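Mestcombe Organ Club
Hammond and Leslie check before a gig or session

Instrument: two-manual console with pedals, one tall Leslie, one spare short cabinet
Checked by: Piret Vasiliauskas
Second pair of eyes: Máté Kocsis
Date: 3/8/23
Next full check due: February

Mark each line OK, Watch or Fail. Anything marked Fail stops the instrument being played until it has been put right and checked again.

1. Mains and cables

Mains lead, plug and fuse – OK
New plug fitted since the last sheet. Cord grip is tight.

Earth connection, console to Leslie – OK

Leslie cable, both ends – Watch
Outer sleeve is pulling back at the console end and the inner wires are just visible. No bare copper. Máté has put it on the list to be remade. Do not lift the cabinet by this cable, which has been done at least once.

Extension reel fully unwound – OK
It was half wound when I arrived. Please unwind it every time, even for a short rehearsal.

2. Starting and running

Start switch held, then run switch – OK
Motor came up to speed at the first try. New players still let go of the start switch too early. The card with the steps has gone missing from the music rest and wants replacing.

Generator noise – OK
A little dry when cold. Oiled in both cups, three fillings each. Leave it a week and listen again.

Smell of burning or hot dust after 15 minutes – OK
None.

3. Console

Back panel screwed on – Fail, then OK
Two screws missing and the panel could be pulled open by hand. There are live parts behind it. Replaced on the day and checked by Máté.

Drawbars, upper and lower – Watch
The third white drawbar on the upper manual crackles as it moves. Worked it in and out for a while and it improved, but it has not gone.

Keys – OK
Chipped edge on top C of the lower manual has been filed smooth. Aatos Kettunen cut his thumb on it doing a palm slide, so I was asked to look at it first.

Percussion and vibrato tabs – OK

Pedalboard seated and level – OK

Bench – Watch
Left foot is loose. Fine for sitting, but it rocks when the player reaches for the low pedals. Tighten before the trio night.

4. Leslie cabinets

Top rotor turns freely by hand, power off – OK

Bass rotor belt – OK
Slow to change speed, as it always has been. Benedek Szénási likes it that way for ballads and asks that it be left alone. No safety reason to change it.

Rear panels on – OK
They came off for the last recording to get the microphones closer. If that is done again, keep sleeves, scarves and leads away from the rotors and put the panels back before the room opens.

Spare cabinet – Fail
Castor split. Not to be moved on its own wheels. Use the dolly.

5. Moving and stage

Four people for the console, no fewer – OK

Ramp clean and rated for the load – OK

Route clear, including the side door – Watch
Drum cases were stacked against the door again. Moved before we started.

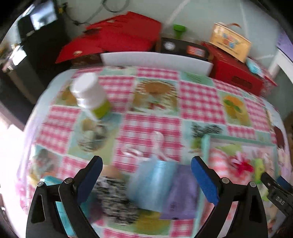 Drinks off the top of the organ – OK
None on the day. There is an old ring on the lid from something sticky, so the rule does need repeating.

Sound level at the bench – OK
Comfortable with the volume pedal halfway down. With drums and guitar in that low room it will not be. Ear plugs are in the tin by the desk, 10 pairs left.

6. To do

Remake Leslie cable – Máté
Tighten bench foot – Piret
New castor for spare cabinet – Dorottya Vida to order
Contact cleaner for drawbars – Dorottya, same order
Starting card for music rest – Aatos

Cleared for use with the tall cabinet only. The spare stays in the store until the castor is done.

P. Vasiliauskas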